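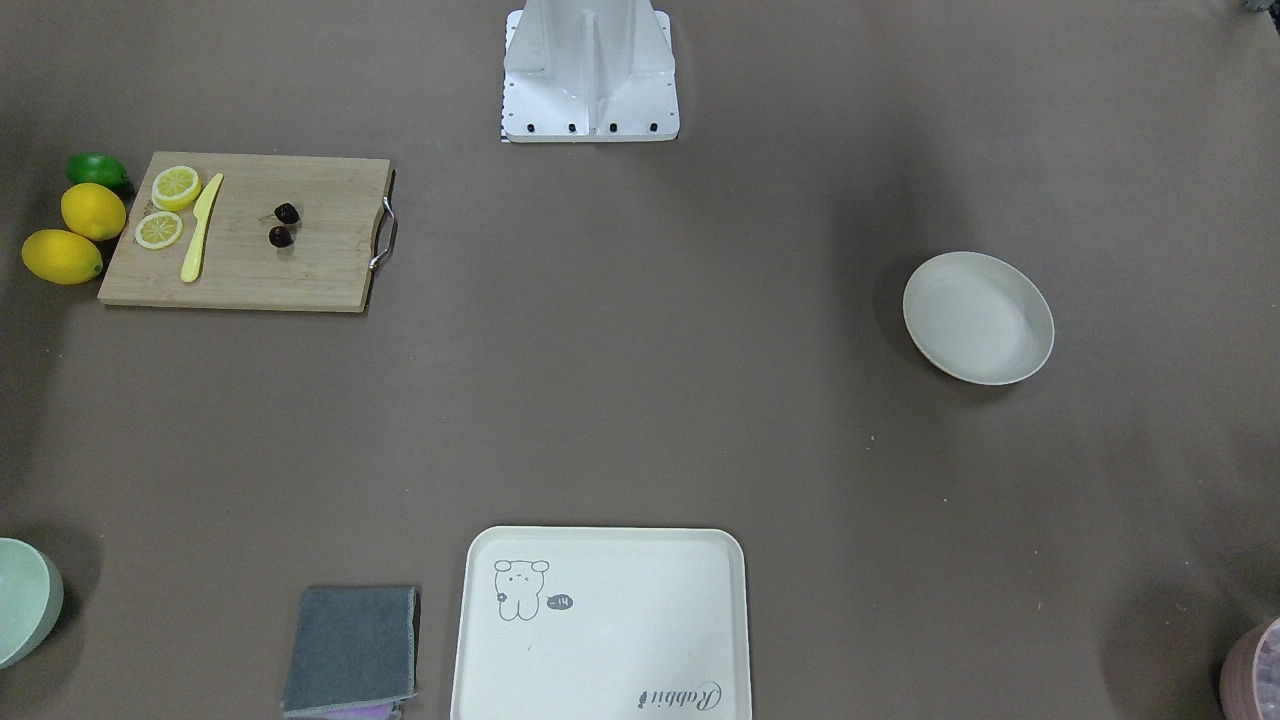

레몬은 껍질째 써야 한다고, 사티시 코티안은 전화기 너머에서 벌써 세 번째로 말했다. 껍질을 벗기면 그건 레몬이 들어간 설탕물이지 쿠마노가 아니라고. 나는 전화기를 어깨와 귀 사이에 끼운 채 알았다고, 알았으니까 다음 순서를 말해 달라고 했다.

"다음 순서는 체리야. 체리는 검은 걸로 샀지?"

"거의 검은 걸로."

"거의?"

"빨간데 아주 어두워. 햇빛에 비춰 봐야 빨간 줄 알아."

그는 한참 말이 없더니 그 정도면 훌륭하다고 했다. 나는 혼자 주먹을 쥐고 팔짝 뛰었다. 훌륭하다니! 사티시에게서 그 말을 들은 사람이 이 도시에 몇이나 될까?

쿠마노는 살리안 언덕 아래 작은 식당에서 내던 후식이다. 접시에 레몬을 얇게 깔고 체리를 올린 다음 꿀과 후추를 뿌리고, 마지막에 라임을 짜서 낸다. 이게 전부다. 글로 써 놓으면 시시해 보이는데 한 입 먹으면 귀 뒤쪽이 찌르르해지면서 갑자기 말이 많아진다. 나는 그 식당에서 두 해 겨울을 보냈고, 설거지를 하면서 남은 쿠마노를 먹었고, 그러는 동안 내 인생에서 제일 많은 말을 했다. 식당은 2월에 문을 닫았다. 사티시는 바다 쪽으로 이사를 갔고 나는 조리법 한 줄 받아 적지 못했다.

그런데 오늘 저녁에 동생이 온다. 집을 나간 지 꼭 187일 만에!

"칼은 뭘 써?" 그가 물었다.

나는 도마 위의 노란 플라스틱 칼을 내려다보았다. 조카가 쓰던 것이고, 손잡이 끝이 둥글다. 부엌의 진짜 칼은 이삿짐 상자 어딘가에 있는데 상자가 열네 개였다.

"좋은 칼." 내가 말했다.

"무슨 색이야?"

"칼에 무슨 색이 있어요."

"소리가 플라스틱인데."

나는 웃음을 터뜨렸고 그도 웃었다. 식당에서 웃던 그대로, 숨을 먼저 들이마시고 나서 웃는 웃음이었다. 플라스틱 칼로도 레몬은 썰린다고 그가 말했다. 다만 누르지 말고 밀어야 한다고, 서두르면 즙이 전부 도마로 가서 도마만 맛있어진다고.

그래서 나는 밀었다. 노란 껍질이 버티다가 툭 갈라지고, 연한 속이 나오고, 부엌에 그 냄새가 퍼졌다. 아, 이 냄새! 살리안의 뒷문, 김이 서린 창, 쌓아 둔 의자, 라디오에서 나오던 삭제크 악단의 느린 춤곡까지 한꺼번에 밀려와서 나는 잠깐 칼을 놓아야 했다. 사티시는 전화기 저쪽에서 기다려 주었다. 물 끓는 소리가 났다. 아마 그도 무언가를 만들고 있었을 것이다.

"두께는?"

"동전보다 조금 두꺼워요."

"어떤 동전?"

"제일 큰 동전이요."

"그럼 됐다. 이제 60까지 세."

"왜요?"

"레몬이 숨 좀 쉬게. 원래 그렇게 하는 거야."

식당에서는 한 번도 그런 걸 본 적이 없었지만 나는 세었다. 스물쯤에서 그가 같이 세기 시작했고, 서른을 넘기면서부터는 둘이 박자를 맞추었다. 마흔하나를 건너뛰었다고 그가 우겨서 마흔부터 다시 갔다. 쉰아홉에서 초인종이 울렸다.

"왔어요! 동생이 왔어요!"

"하나 남았어."

"육십!"

"라임은 마지막이야. 문 열고, 앉히고, 접시 앞에 놓고, 그다음에 짜. 그 애가 보는 데서."

문 앞에 선 동생은 머리가 짧아졌고 커다란 쿨토프 가방을 메고 있었다. 준비해 둔 말이 여러 개 있었는데 하나도 생각나지 않았다. 동생도 마찬가지인 것 같았다. 우리는 현관에서 서로의 신발만 보았다. 그러다 동생이 코를 킁킁거렸다.

"레몬이야?"

"응."

"설마 그거야? 언니가 맨날 얘기하던 그거?"

"그거야! 들어와, 빨리. 라임은 네가 보는 데서 짜야 한대."

"누가 그래?"

나는 아직 어깨에 끼고 있던 전화기를 동생에게 내밀었다. 동생은 가방도 내려놓지 않고 그걸 받아 귀에 댔다. 무슨 말을 들었는지 눈이 동그래지더니 부엌으로 성큼성큼 걸어가면서 대답했다.

"아니요, 저는 후추 많이 뿌리는 거 좋아해요. 네. 네, 아주 많이요!"

나는 접시를 가지러 뒤따라갔다.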